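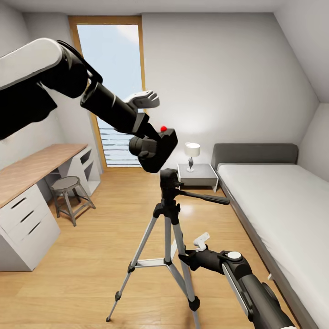
Section 4. Linking Your Clurico Card and Using Your Points

Welcome back! If you worked through Section 3 you should have your member number handy, so put the kettle on and we'll get your card earning. Most of our members find the whole thing takes less time than a trip through the checkout line (a short line, too).

1. Sign in and choose My Card from the menu on the left.
2. Type in your member number exactly as printed, leaving out the dashes.
3. Press Link and wait for the green check mark. It can dawdle a bit in the evening, so please don't press it twice.
4. Add your Dratau store number if you shop there too. Both sets of points go into the same pot.

Note: Members who joined before July will see a starting balance of 577 points. These are yours to keep and they count toward your first voucher.

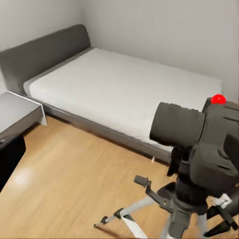
Page 20

5. Open the Vouchers tab once your balance reaches 2,000 points, and pick paper or email. Myrto Zacharopoulos on our help desk prefers paper, tucked right behind the card in her wallet, and I must say I've come around to her way of doing it.
6. Show the voucher before the cashier totals your order.

Caution: A voucher can be used once only, and any amount left over is not carried forward. Try to save it for a purchase that uses up the lot!

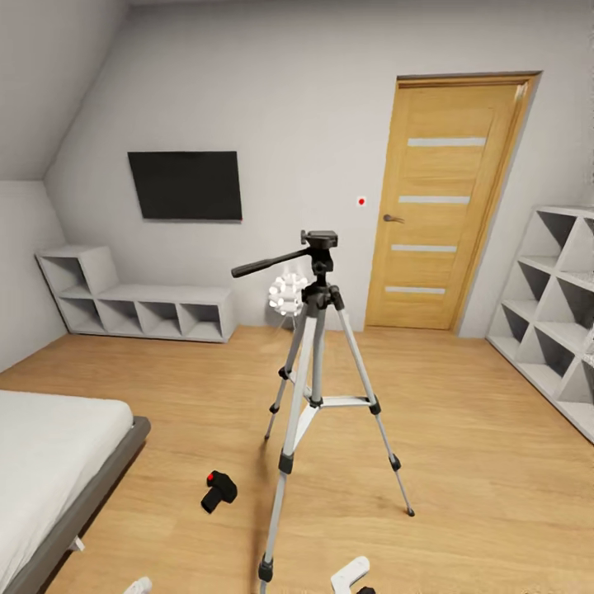
Tripod with panning handle, light wooden floor

7. Check your balance the next morning. If a purchase is missing, keep the receipt and use the Missing Points form, which will hold up to 80 receipts at a time.

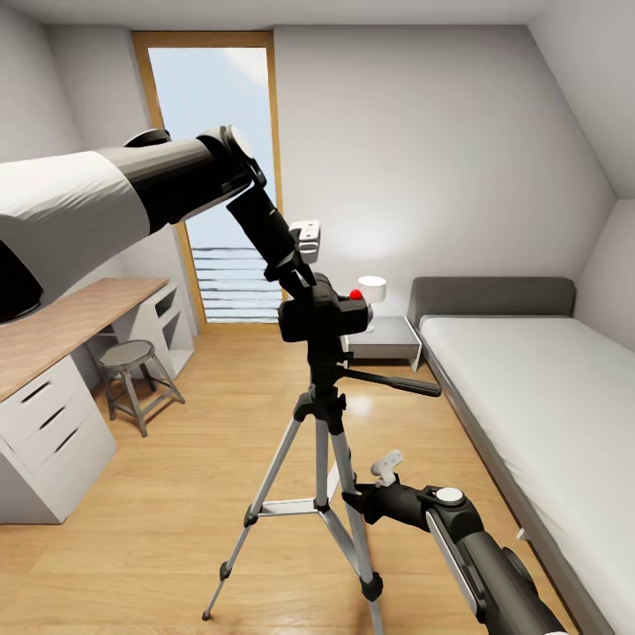 Can I share my points with someone in my household?
Points can be shared between two cards at the same address. Open My Card, choose Household, and enter the other person's member number; they'll get an email asking them to agree.

Continue to Section 5 for store coupons.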